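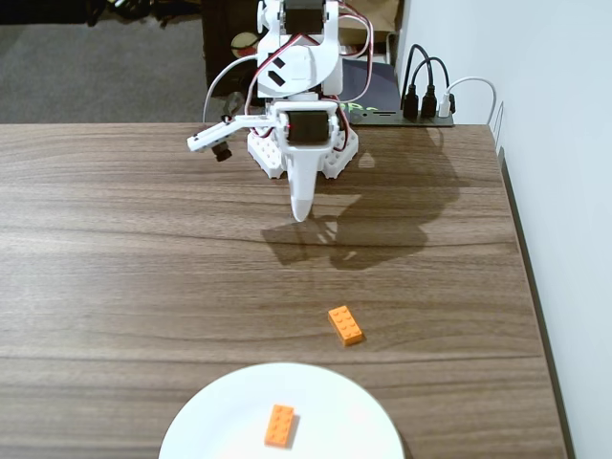
The table came first, she says, and everything else in the toy repair and sorting business she calls Plevilano grew up around it. She bought it secondhand for a dining room that never quite happened, and by the second winter it had been given over to other people's building bricks, which arrive in shoeboxes and pillowcases and, on one memorable occasion, a soup pot with the lid taped down.

"I love a brown table for this," she tells me, pouring coffee and apologizing (needlessly) for the mugs. "You tip a box out on a pale table and the white ones vanish on you. On this one you can find pretty much anything, except the dark brown ones, and I've made my peace with those."

We had agreed on an hour, and I stayed most of the afternoon, because she is one of those people who answers a question by going back to what happened just before it. The biggest box she ever took in held 1,404 pieces and came from a family in Curkmont who were moving and couldn't face it. She did it over most of November, in the evenings, with the radio on. "I sort by color first, which I know is wrong," she says. "Everybody who's serious will tell you to go by shape. But color is what makes me want to sit down in the first place, so I do color, and then I do shape inside the color, and it takes as long as it takes."

Orange is her favorite, and she's quick to defend it. There is never enough of it in a family box, she says, so a child who wants an orange roof or an orange truck ends up hoarding every last piece, and you can tell which child it was by asking at the door. She likes to set the long ones beside the shorter ones and look at them a while before they go in the bag.
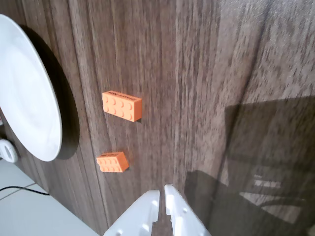 Sorting by color was a mistake in our house, one reader of the Ariner newsletter wrote to her last year, and the letter has stayed in her drawer ever since. With a whole bin of orange, the reader went on, you still have to dig for the one short brick you need, and the digging is what makes the children give up and go outside.

"Well, and she has a point!" my host says, laughing. "I wrote back and told her to use a plate. You pour a handful onto a dinner plate, you pick through that, and the rest stays in the bin. She sent me a very nice card."

She still uses one herself, a plain white plate with a wide rim, and she won't hear of buying a proper tray. The box she's on now has 277 pieces left to go, and she expects to finish it in 4 evenings, or 2 if the rain keeps up.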